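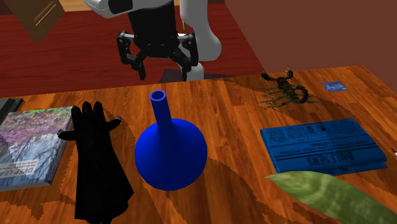 Simulator view, arm parked with the fingers open, blue vase in the middle of the table.

Fri 27 January. Nice long club session on the Jullex sim today, and I want to get it down before I forget. We're practicing for the Morar round, so the table is cluttered on purpose - glove, scorpion, newspaper, a big leaf and so on. The vase neck is our target. Out of 90 tries with the new approach height we got 70, which made everybody so happy (in November we were stuck at 21!). Most of the misses came in too low. Next week, try raising the start pose by 4 cm and leave everything else alone.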